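Pladholm 訂正記事コーパス 3月版

README 兼データカード

概要

Pladholm は、日本語の地域紙および地域ニュースサイトに掲載された訂正記事・おわび記事を集め、元記事の該当箇所と対応づけたコーパスである。収録件数は1000件、収録媒体は39紙(紙面を持たないニュースサイトを含む。以下、便宜上すべて「紙」と数える)。各件について、訂正文の本文、訂正対象となった元記事の抜粋、誤りの種別、訂正の掲載位置、謝罪表現の有無を記録した。

作成と保守は Notside が行っている。注釈には自作の注釈環境 Gindus、形式変換には同梱のスクリプト Reddy を用いた。どちらも本文書の後半で扱う。

対象とする読者は、報道の訂正慣行を調べる研究者、校閲支援の評価用データを必要とする開発者、および自社の訂正欄を見直している編集部である。機械学習の知識は前提としないが、表形式データまたは JSON を扱えることは前提とする。

背景

訂正記事は短く、検索で見つかりにくい。紙面では社会面や第二社会面の下段に置かれることが多く、ウェブでは元記事の末尾に追記されるもの、独立した記事として出るもの、元記事が無告知で書き換えられるものが混在する。媒体ごとに表記も異なり、「訂正」「おわび」「訂正しておわびします」「修正しました」などが同じ意味にも別の意味にも使われる。

全国紙の訂正については先行する調査があるが、地域紙については媒体単位の小規模な集計しか見当たらなかった。地域紙の記事は行政の会議、学校行事、催事、訃報など固有名詞と日時の密度が高く、誤りの分布が全国紙とは異なると予想された。本コーパスはその分布を確認できる形で資料を残すことを目的とする。

媒体の優劣を比較する目的では作られていない。訂正件数の多い媒体は、誤りが多い可能性も、訂正を丁寧に出している可能性もあり、本コーパスからは区別できない。

ファイル構成

README.txt
本文書。

corrections.jsonl
本体。一行が訂正記事一件に対応する。文字コードは UTF-8、改行は LF。

outlets.tsv
媒体一覧。媒体識別子、刊行形態、刊行頻度、地域区分を持つ。媒体名は含まない。

split_test.txt
評価用に固定した件の識別子一覧。

double.jsonl
二重注釈を行った件の、突き合わせ前の注釈。

guideline.txt
注釈基準。Gindus の画面に表示される説明文と同じ内容である。

reddy/
形式変換スクリプト一式。

LICENSE_annotation.txt および LICENSE_code.txt
利用条件。注釈とコードで条件が異なる。

項目の定義

id
件の識別子。媒体識別子と通し番号をハイフンでつないだ文字列。通し番号に欠番があるが、収録前の重複除去によるもので、欠損ではない。

outlet
媒体識別子。outlets.tsv の同名の列に対応する。

form
訂正の形態。independent(独立した記事)、appended(元記事への追記)、column(定例の訂正欄の一項目)のいずれか。

text
訂正記事の本文。見出しは含まない。紙面由来のものは全角英数字を保持している。個人名の一部は置換済み(後述)。

heading
訂正記事の見出し。見出しのない場合は空文字列。「訂正」の二字だけの見出しもそのまま収めた。

source_span
元記事のうち訂正対象を含む抜粋。前後一文までを上限とする。元記事が入手できなかった件は null。

wrong および right
誤っていた文字列と正しい文字列。訂正文に明記されている場合のみ記入した。訂正文が正しい内容だけを述べている場合、wrong は null となる。元記事から推定して埋めることはしていない。

error_type
誤りの種別。次節を参照。複数の種別が該当する場合は配列に複数の値を持つ。

apology
謝罪表現の有無。真偽値。

cause_stated
誤りの原因の記載の有無。真偽値。「担当記者の確認不足でした」「資料の読み違いによるものです」などを真とする。

lag
元記事の掲載から訂正の掲載までの区分。same_day、next_issue、later、unknown のいずれか。刊行頻度の異なる媒体を同列に扱うため、日数は収録しなかった。

note
注釈者の自由記述。多くは空文字列。

記録例

以下は説明用に改行を加えたものである。実際のファイルでは一行に収まる。

id: k07-0012
outlet: k07
form: column
heading: 訂正
text: 町民文化祭の記事で、生け花の部の会場が「中央公民館」とあるのは「東公民館」の誤りでした。
wrong: 中央公民館
right: 東公民館
error_type: place
apology: false
cause_stated: false
lag: next_issue
note: (空)

次は複数種別の例である。

id: k31-0004
outlet: k31
form: independent
heading: 訂正しておわびします
text: 議会だよりの紹介記事で、質問に立った議員の所属会派と質問の順序に誤りがありました。原稿を差し替える際の確認が不十分でした。関係者にご迷惑をおかけしました。
wrong: null
right: null
error_type: affiliation, sequence
apology: true
cause_stated: true
lag: later
note: 正しい内容の記載なし。元記事側の修正版も確認できず。

後者のように、誤りがあったことだけを述べて正しい内容を示さない訂正も収録対象とした。評価タスクによっては除外が必要になる。right が null の件を落とせばよい。

誤り種別

name
人名の表記、読み、取り違え。同一人物の漢字違いも含む。

affiliation
所属、肩書、学校名、学年。元職と現職の取り違えもここに含める。

place
会場、住所、地名。

time
日付、曜日、時刻、年度、会期。

number
人数、金額、得票数、得点など。日時に関する数字は time とする。

sequence
順位、発言順、掲載順。

attribution
発言者または出典の取り違え。談話の主が別人であった場合など。

fact
上記に当たらない事実の誤り。制度の説明、経緯の記述など。

visual
写真、図表、地図の取り違え、および説明文の誤り。人物写真の取り違えは visual とし、name を併用しない。

language
誤字脱字、変換誤り。意味が変わらないものに限る。

other
判断できないもの。

種別の境界で最も迷いが多かったのは affiliation と fact である。「市の委託を受けて運営」とあったものを「市の補助を受けて運営」と直した件では、団体の属性と見れば affiliation、制度上の関係と見れば fact となる。基準では、肩書または組織名の文字列そのものが置き換わる場合に限り affiliation とし、関係の記述は fact に寄せた。

time と number の境界は文字列の単位で機械的に決めた。「第何回」は number とする。「何年ぶり」は time とする。創立何周年かを誤った件は time とした。違和感があるという意見が注釈中に出たが、例外を増やさない方を選んだ。

収集方法

媒体の選定は、地域区分と刊行頻度の組み合わせが偏らないよう候補を並べ、書面で連絡が取れたものから収録した。収録を断った媒体、および返答のなかった媒体の一覧は公開しない。

紙面については、各媒体から提供を受けた縮刷版または組版データを用いた。ウェブについては、媒体側が訂正一覧を公開している場合はそれを起点とし、一覧のない場合はサイト内検索で「訂正」「おわび」「誤り」「修正」を含む記事を取得して目視で選別した。検索語を含まない訂正は漏れている。たとえば「お知らせ」の見出しで会場変更を装って誤記を直したと読めるものがあったが、訂正であるとの明示がないため除外した。

除外したものは次のとおり。

広告の訂正。広告主名義か媒体名義かを問わない。
連載小説、短歌、俳句欄の訂正。投稿作品の引用を伴い、権利処理ができなかった。
訂正の訂正。最初の訂正のみを収録し、再訂正があった旨を note に記した。
通信社配信記事の訂正のうち、配信元の文面をそのまま載せたもの。
読者投稿欄に掲載された、読者による誤りの指摘。

無告知の書き換えは原理的に収録できない。したがって本コーパスから訂正の発生率を推定することはできない。

注釈の手順

注釈は Gindus 上で行った。Gindus は訂正文と元記事抜粋を左右に並べ、文字列選択で wrong と right を記録する単純な環境である。媒体名は画面に表示されない。ただし文面に地名が含まれるため、注釈者が媒体を推測できた件はある。

注釈者は各件を一人で担当し、迷った件には保留の印を付けた。保留の件は Geetha Salian と Aoife Mac an tSaoi が協議して決定した。協議で基準が変わった場合は guideline.txt に追記し、既に確定した件のうち影響を受けるものを検索して見直した。見直しの検索は文字列一致に頼っており、漏れがありうる。

二重注釈は20件について行った。件数が少ないため、一致度の係数は掲載しない。個々の相違は double.jsonl で確認できる。相違の多くは error_type の複数付与に関するもので、一方が name と affiliation の両方を付け、他方が name だけを付けるという型であった。apology の相違は「失礼しました」を謝罪とみなすかどうかに集中し、最終的に真とした。

謝罪表現の判定基準は次のとおり。「おわび」「お詫び」「申し訳」「ご迷惑をおかけしました」「失礼しました」を含むものを真とする。見出しのみに「おわび」がある場合も真とする。「訂正します」のみは偽とする。「遺憾です」は偽とした。

作業環境に関する注記

Gindus は手元の端末で動作し、外部への通信を行わない。入力の保存は件ごとに行われ、保存前に画面を閉じた場合は破棄される。二画面での利用を想定しているが、一画面でも動作する。縮刷版の文字起こしは人手で行い、光学文字認識の出力は検索の補助にのみ使った。
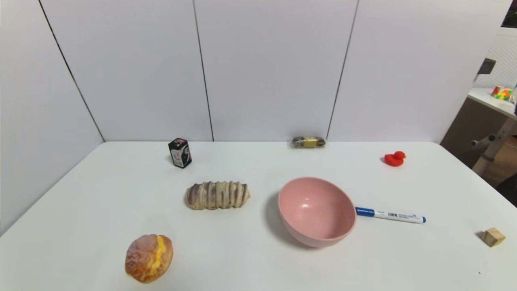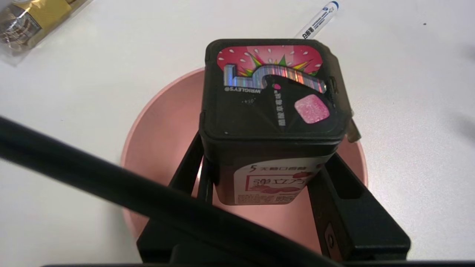
分割

評価用として135件を固定した。識別子は split_test.txt にある。残りは学習用または開発用として自由に分けてよい。

評価用の件は媒体単位で選んだ。同じ媒体の訂正文は定型句が共通するため、件単位で無作為に分けると、媒体の文体を覚えただけの手法が高い値を示す。評価用に含まれる媒体の件は、評価用以外には現れない。開発用を切り出す場合も同じ方法を勧める。Reddy の split 命令は既定で媒体単位の分割を行う。

sequence と visual は件数が少なく、評価用ではさらに少ない。種別ごとの値を報告する場合は件数を併記すること。

Reddy の使い方

Reddy は Python の標準ライブラリだけで動作する。導入作業は不要で、reddy/ を任意の場所に置けばよい。

表形式への変換:
python reddy/reddy.py table corrections.jsonl out.tsv

配列を持つ error_type は、既定では縦棒で連結される。種別ごとに列を分ける場合は末尾に wide を付ける。

正規化:
python reddy/reddy.py norm corrections.jsonl out.jsonl

全角英数字を半角に、波ダッシュと全角チルダを波ダッシュに統一する。人名の異体字は変換しない。name の件では異体字の差そのものが訂正の対象であることがあり、一般的な正規化処理を通すと wrong と right が同じ文字列になる。外部の正規化器を使う場合はこの点を確認すること。

検査:
python reddy/reddy.py check corrections.jsonl

識別子の重複、未定義の値、wrong が source_span に含まれない件を報告する。最後の項目については、配布時点で報告が出る件が残っている。訂正文の引用が元記事の表記と一致していないためで、訂正文の側を書き換えることはしていない。

分割:
python reddy/reddy.py split corrections.jsonl dev.txt

split_test.txt の件を除いたうえで、媒体単位で開発用を選ぶ。乱数の種は固定されており、末尾に整数を与えると変更できる。

個人情報の扱い

訂正記事の相当部分は人名を扱う。氏名の誤りを正す文から氏名を除くと資料の意味が失われるため、一律の削除は行わなかった。次の方針による。

公職者および公職の候補者の氏名は残す。
公表された受賞者、出演者、講師など、催事に関して自ら名を出している成人の氏名は、字種と字数を保った架空の氏名に置換する。誤記と正記の関係(同音異字、字形の類似、姓名の転倒など)も保つ。
未成年者の氏名と学校名は置換する。
訃報欄の訂正は氏名、住所、続柄のすべてを置換する。
事件および事故の記事の訂正は、公職者を除き全員を置換する。

置換した件には note の先頭に「置換」と記した。置換表は配布しない。字形の類似は目視で決めており、置換後の組が元の組と同程度に紛らわしいという保証はない。字形に基づく誤りの研究では、置換のある件を除いた結果も確認するのが望ましい。

媒体名は伏せてあるが、文面の地名から特定できる媒体がある。特定した媒体名を付けて再配布しないこと。

既知の問題

form の値は収録時点の形態である。ウェブで追記として出た訂正がのちに元記事本文へ統合され、追記が消えた件があるが、収録時の値のままとした。

lag の unknown が多い。元記事への追記に掲載時刻の記載がない媒体が複数あるためである。unknown を later に含めて集計すると、ウェブ媒体の訂正が不当に遅く見える。

cause_stated は記載の有無のみを示し、記載された原因の妥当性は扱わない。定型句として毎回「確認不足」と記す媒体がある。媒体間の比較には適さない。

source_span が null の件は、おおよそ全体の一割を占める。週刊の媒体に偏っている。

一部の媒体では、訂正欄の一項目に複数の記事の訂正がまとめられている。これらは記事ごとに件を分け、text には共通の前文を重複して収めた。本文の重複に基づいて件を除去する処理を行うと、これらが失われる。

縦書き紙面に由来する漢数字は変換していない。number の件で数値の差を計算する場合は、漢数字と算用数字の混在に注意が必要である。「十数人」のような概数も含まれる。

想定する用途

誤り種別の分類。
訂正文からの誤記と正記の抽出。
訂正文の書式に関する記述的な調査。
校閲担当者の研修資料。

最後の用途では置換済みの氏名が使われていることを受講者に伝えること。

想定しない用途

媒体または記者の信頼度の算出。
記事の真偽判定。本コーパスに現れる元記事はすべて訂正を受けた記事であり、訂正を受けなかった記事を含まない。
訂正の要否の自動判定を、編集者の確認なしに運用すること。

利用条件

訂正記事および元記事抜粋の著作権は各媒体に帰属する。Notside は各媒体から、研究、教育、校閲業務の改善を目的とする配布について許諾を得ている。これ以外の目的で本文を利用する場合は、利用者が各媒体に連絡する必要がある。媒体名の照会には応じられないため、Notside が取り次ぐ。

注釈(error_type、apology、cause_stated、lag、note)は出典を示せば自由に利用できる。Reddy の利用条件は LICENSE_code.txt による。Gindus は配布物に含まれない。

媒体から取り下げの申し出があった場合、次の版で該当する件を除く。旧版の利用者に破棄を求めることがある。取り下げの通知を受け取りたい利用者は、取得時の申請書に連絡先を記入すること。

引用の書き方

論文等で用いる場合は次の形で記す。

Geetha Salian, Aoife Mac an tSaoi. Pladholm 訂正記事コーパス 3月版. Notside.

版名を必ず含めること。件数は取り下げにより版ごとに変わりうる。

変更履歴

3月版
visual を新設。従来 fact に含めていた写真と図表の件を移した。
lag に unknown を追加。従来は later に含めていた。
「第何回」の扱いを time から number に変更し、該当件を修正。
Reddy の norm で異体字が変換される不具合を修正。
二重注釈の資料を追加。

前版
媒体への確認用として、収録媒体にのみ配布した。一般には公開していない。

誤りの報告

識別子、項目名、現在の値、正しいと考える値の四点を記して Notside のデータ担当宛てに送ること。文字起こしの誤りについては、紙面の該当箇所が分かればそれも添える。注釈に関する報告は Geetha Salian、Reddy に関する報告は Aoife Mac an tSaoi が受け付ける。修正は次の版にまとめて反映し、変更履歴に識別子を記載する。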